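To: cell-maintenance list
From: Brenda Yáñez
Subject: Re: Handheld gripper station - service interval and cable routing

Setup notice, revised for December 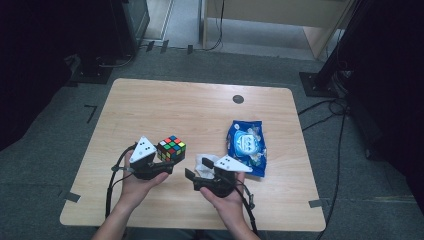
1. Scope of this notice

The following applies to the paired handheld grippers at the Villik station only. It replaces the guidance circulated by the Lynch group earlier in the year. The Sovari arm cell has its own schedule, and nothing in this message changes it.

2. Response to the questions raised

Thongchai Jaidee wrote:

> Colleagues,
>
> I would be grateful for a ruling on three matters before the
> next block of sessions begins.
>
> First, the station log shows 1,221 open-close cycles on the left
> unit after its last service. The old notice gives 2,000 as the
> limit, while the Clovier sheet gives 1,000. Which figure governs?
>
> Second, operators have been routing the gripper cables in
> different ways. Some pass them over the front edge of the table
> and others bring them around the side. Is there a required
> route?
>
> Third, one marker plate was removed for cleaning and refitted.
> Must the pair be recalibrated, or only the unit concerned?
>
> Thongchai Jaidee

On the first question, the lower figure governs. Each gripper is to be withdrawn for service at 1,000 cycles. The left unit is therefore overdue and should not be used until the jaw pivots have been cleaned and the finger screws checked for tightness. The figure of 2,000 was set for the previous fingers and should be struck from any printed copy kept at the station.

On the second question, cables are to leave over the front edge of the table, one to each side of the operator, with enough slack for the full reach of the arm. A cable that pulls on the handle at full reach will work its connector loose over time. The side route is withdrawn. Cables must not cross one another on the tabletop.

On the third question, both units are to be recalibrated whenever either plate has been removed. The two are tracked as a pair, and a small error in one plate affects the measured distance between them. Plates should be wiped in place with a dry cloth wherever possible. Solvent must not be used on the printed dots.

3. Checks before each session

Confirm that the table stands on its tape marks. If it has been moved, return it to the marks before calibration and enter the correction in the log.

Open and close each gripper fully with nothing between the fingers. Any sticking or uneven travel is to be reported before work starts.

Inspect both marker plates for scratches, lifted corners and loose mounting. A damaged plate is to be replaced - it may not be touched up with ink.

Set out the test objects for the session. Rigid items such as the puzzle cube and soft items such as snack bags place different loads on the fingers, and the log should state which were used.

4. Records

Cycle counts are to be entered for each gripper separately, at the end of the session. Where a count has been missed, please leave the line blank and notify me; estimates are not to be entered.

Requests for replacement fingers or plates should be sent to this list with the side (left or right) in the subject line. We hold 2 spare plates at present and further stock has been ordered.

Brenda Yáñez
Station Maintenance, Villik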